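Mixed-up stacking blocks with different size holes, how do you sort them?
Posted in Toys & Playroom by pegboardpanic

Hi all! I picked up a wooden peg board at the Mutcombe swap on Saturday, the kind with three upright dowels, and it came with a bag of blocks that I'm pretty sure belong to at least two other sets (the seller just said "they all go together," okay then). My son is two and a half and he's crazy about it already, but I'd like to work out what's supposed to fit on what before he gets frustrated. Some have holes, some have a bunch of little holes, and I can't find a maker's name on any of mine.

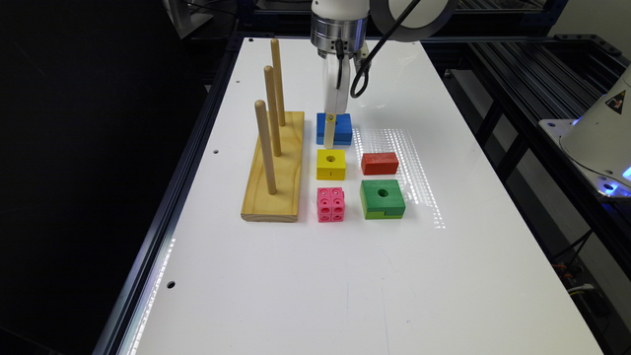
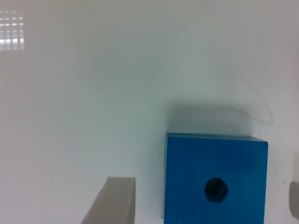
The board is solid and I'm keeping it no matter what. What I want to know is, do I need to buy matching blocks, or is there a way to make the mixed ones work? Kuruc sells refill packs but they're 41 dollars and I paid 6 for the whole thing, so you can see my problem. Also, does a kid this age care if it's sorted by color, or is that just me wanting it to look nice on the shelf?

Bethel Gidey
I ran the toy shelf at a playgroup for years and we had boxes and boxes of orphan blocks, so I feel this one! First thing, forget color. Take every block and try it on a peg yourself, all the way down to the board and back off again with one hand. If it drops on and lifts off easily, it goes in the peg basket. If it sticks even a little, leave it out, because a toddler will shove it down and then you're the one twisting it off during dinner (ask me how I know).

The ones with lots of little holes are usually connector cubes of some kind and were never meant for a dowel. Put those in their own tub for building. Mine loved those more than the pegs anyway.

Please don't drill the holes bigger. I tried it once on a plastic one and it left a nasty burr that I never got smooth.

At that age I'd put out maybe one block per peg to begin with and add more when he's bored. He won't care about color for a while, and then one day he'll be very, very strict about it. And check every piece against a choking tester before any of it goes on the shelf, mixed bags always have something tiny at the bottom.

Stesitz61
just buy the refill pack, life is short

marlow_and_twins
I'd skip the Kuruc pack until you've measured your dowels. We got the Jurkaseo rings for ours and they were so loose that they wobbled all over the place, and the return took forever. Wrap a strip of paper around the peg, mark where it overlaps, divide by 3.14 and you've got the width. Then you can write to a seller and ask for the hole size before you pay. Ours still get used as pretend donuts, so I guess it wasn't a total loss.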